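Notes on the Revised Bingo Evenings at Flodovau

October 2023

Readers of this blog will be aware that I have attended the bingo evenings at the Flodovau hall for a number of years, and that I have written on several occasions about the manner in which they are run. Following the change of operator in March, I was asked by Sabina Hubáček to set down my observations on the new arrangements. I do so here in a private capacity. I hold no position with the hall or with Hrubý, the company which now manages the sessions.

The principal change concerns the sale of books. Under the previous operator, players bought their books at the door and could buy further books at any point before the first number was called. Sales now close ten minutes before the start. Latecomers may be admitted to the room but may not play until the interval. I have heard this described as harsh. In my view it has been applied fairly, and the first game now begins at the advertised time, a matter on which I had written to the previous management without result.

The second change concerns the electronic terminals. Players may hire a Binlow terminal for the evening, which marks the numbers automatically. There was concern that those using paper would be placed at a disadvantage. Hrubý has responded by limiting each terminal to the same number of tickets as may be held on paper. Hafiz Wijaya, who has called the numbers at Flodovau under both operators, has also been instructed to keep to a set pace, and he does so. I continue to play on paper and have not found myself hurried.

The matter of claims deserves fuller treatment. A claim must be made aloud before the next number is called. A terminal will sound a tone, but the tone alone does not constitute a claim, and the holder is still required to call. This rule is printed on the back of the admission slip in rather small type. In one session during the summer a player relied upon the tone, the next number was called, and the claim was refused. The prize in question was the linked game, which stood that night at £1,214. The decision was correct under the rules as printed. I would nevertheless ask that the rule be read out before the linked game, and I understand that Vilém Kolář has put the same request to the management in writing.

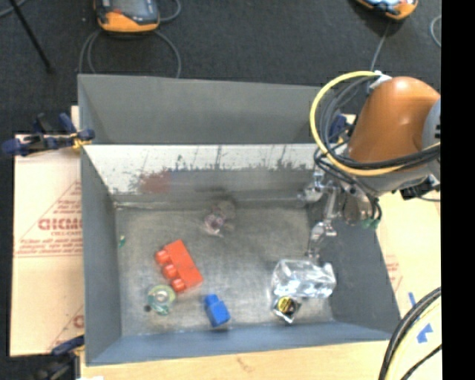 As regards the prizes themselves, the full house on the ordinary games has been reduced slightly, and the difference has been added to the final game of the evening. Opinion among the regular players is divided. Aldana Núñez prefers the older arrangement, under which a modest win was more likely to cover the cost of the evening. Others come chiefly for the last game and are content. I incline to the former view, but I recognise that the total returned to players is unchanged, according to the statement displayed beside the cash desk.

Up to eight sessions are now held in each month, including 2 in the afternoon. The afternoon sessions are quieter and the stakes are lower. They may suit those who wish to learn the procedure before attending in the evening. Players are reminded that the age requirement applies equally to both, and that proof of age may be requested at the door. Limits on spending may be set at the cash desk on arrival, and once set they cannot be raised on the same day.

I have been asked whether the hall at Harkov, which is also managed by Hrubý, will adopt the same rules. I have no information on this point beyond a remark from Pongsak Boonyarit, who plays there regularly, that new admission slips have been issued. Should I visit before the winter, I will report on the session here. Correspondence on the matter of claims may be left in the comments, where I will reply as time permits.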